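Home Repair Basics, Unit 4: Getting a Room Ready to Paint
Handout for the evening section, revised 21/07/2021

Most of the hours in a paint job go to preparation. Read these notes before the practical session and bring them with you.

Clearing and covering
Move small furniture out. Push large pieces to the middle of the room and leave enough space to walk behind them with a ladder. Take off switch plates and outlet covers and tape the screws to the back of each plate. Turn off the power to the room at the panel first. Plastic sheeting is fine over furniture but slippery on a floor, so use canvas or old bedding underfoot.
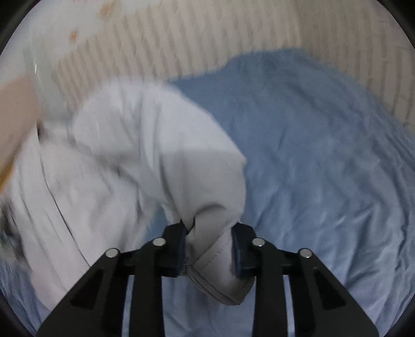 Washing comes next. Kitchen walls need a degreaser, and bedroom walls usually need only warm water with a little dish soap. Work from the baseboard up, then rinse from the top down. Keep two kinds of cloth and do not mix them up: a big blue one like the wrinkled one in the photo can go along the baseboard to catch drips, and a white or light gray one is better for wiping, as dirt shows on it and you know when to switch. Let the wall dry overnight.

Sanding
Glossy paint has to be dulled before new paint will hold. Use a fine sanding sponge with light pressure. Vacuum the dust, then wipe once more with a damp cloth. In a house built before 1978, test for lead before you sand anything.

Masking
Press the tape down with a putty knife, one short length at a time. Pull it off while the last coat is still slightly soft, at a low angle.

Primer
Bare patches get spot primer. A wall going from dark to light gets a full coat. In class we use Mustex water-based primer with a 16 oz cup for cutting in. Stir it, do not shake it, and wait 30 minutes before touching the surface to test it.

For next time
Measure one room at home and write down wall height, total wall length, and the size of each door and window. We will work out paint quantities from your numbers. The October group meets in the Camska workshop, rear entrance.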